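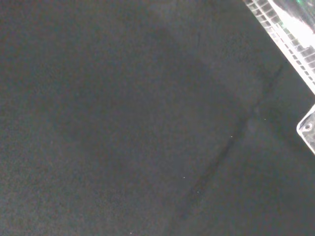 Mariama Sulemana

Textile dyeing before factories: notes for the second session

Last time we stopped at the point where the Doson dyers moved down to the river. Please read the Wurnen extracts before the next class, pages 11 to 17.

Black was the hardest colour to get. Most plant dyes give browns, yellows and dull reds, and a true black took several baths. The usual way was to dye the wool blue with woad first, then go over it with madder and weld. The cheaper way used oak galls and iron. It gave a good black on the first day, but the iron weakened the fibres, and old pieces dyed like this often fall apart along the folds.

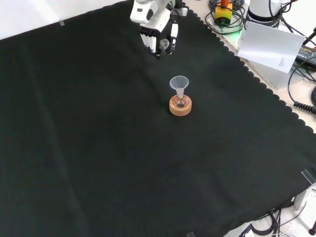 Guild rules in many towns tried to keep the two methods apart. A dyer who sold gall black as woad black could be fined, and in some places the cloth was cut up in public. Inspectors looked for a small patch of blue left at the corner as proof of the first bath.

Terms to know: mordant (a salt that fixes dye to fibre), fast (does not fade or wash out), sadden (to darken a colour with iron).

For the seminar, compare the Wurnen rules with those from Flastitz. Who was being protected - the buyer, or the established dyers? One side of notes is enough. Roy, chapter 4, is useful but optional.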